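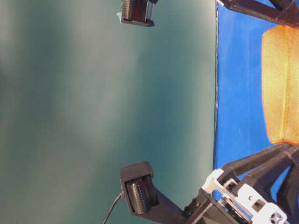
Support home | Knowledge base | Known issues | Forums | My tickets

Ticket 327: Player-built structures lose ownership after plot transfer (co-op worlds)

Updated in May by Teguh Pangaribuan, Tronell world server support

Product: Prestness, dedicated server build
Reported by: Noreen Brophy
Status: Resolved with workaround, fix scheduled
Severity: 2

Reported behaviour

Reporter runs a private co-op world named Wisley. After a plot is transferred from one player to another, structures on it stay visible and solid but can't be edited. The build tool highlights the object and shows "No owner found". Terrain on the same plot can still be dug and painted by the new owner. Restarting the client makes no difference. Restarting the server makes no difference.

Steps to reproduce, as supplied

1. Player A claims a plot and places a saved template on it.
2. Player A opens the plot menu and transfers the plot to player B.
3. Player A logs out before player B accepts.
4. Player B accepts and tries to edit any part of the template.

Log

09:10 Asked reporter for the server log, the world settings file and a list of installed mods.

09:45 Files received. No mods. World settings are default apart from the plot object limit, raised to 1000. Put the limit back to default on a test copy and repeated the steps. Fault still occurs, so the limit isn't involved.

10:20 Could not reproduce with both players logged in throughout. Reproduced on the first attempt with player A logged out before acceptance. Step 3 is required.

10:35 Server log at the moment of acceptance:

transfer: plot owner updated
transfer: object pass skipped (source session closed)
transfer: complete

The object pass reads the old owner's ID from the live session instead of from the plot record. With no session open it skips every object and still reports the transfer as complete.

11:15 Checked hand-placed blocks. Same result as templates. Reporter's first message said only templates were affected, but there were no hand-placed blocks on the plot concerned.

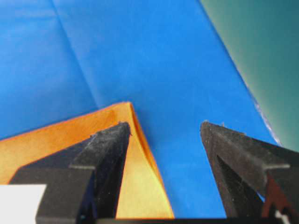
11:40 Tried the admin command "plot reassign" on the test copy. It changes the plot owner only and leaves the objects as they were. Tried "object claim" on a single wall. Works, but has to be run on one object at a time. The affected plot holds 327 objects, so this was not offered to the reporter.

12:30 Benedetta Messina (server team) confirms that the object pass can be forced with "plot repair owner" followed by the plot number. The command is missing from the in-game help. It must be run from the server console, with the plot empty of players.

12:50 Ran the repair on the test copy. 33 objects were still locked afterwards. All of them were doors and lifts with a linked switch. Linked objects hold their own owner field, which the repair doesn't touch. Unlinking the switch, running the repair again and relinking cleared the rest.

13:25 Instructions sent to reporter:

- Stop new logins and make a backup of the world folder.
- Ask all players to leave the plot.
- As admin, turn on override editing and unlink any switches on the plot. Note which switch goes with which door.
- From the console, run "plot repair owner" with the plot number.
- Turn off override editing. Let player B log in and relink the switches.
- Allow logins again.

14:40 Reporter replies that the repair has run and player B can edit the walls and floors. One lift can't be relinked. Asked whether override editing was still on when player B tried. It was. Turned off, lift relinks normally.

15:05 Geum-ok Seol asked whether plots held by the Ó Briain building group on the same world need the repair as well. They were transferred on an earlier build. Searched the older logs for "object pass skipped" and found no entries. No action needed on those plots.

15:30 Passed to Paweena Sukprasert for the fix. Proposed change: read the old owner from the plot record, include linked objects in the pass, and return an error if any object is skipped.

Workaround until the fix is released: both players should stay logged in until the new owner can edit an object on the plot.

Ticket remains open to the reporter for replies. Please quote 327 when sending further logs.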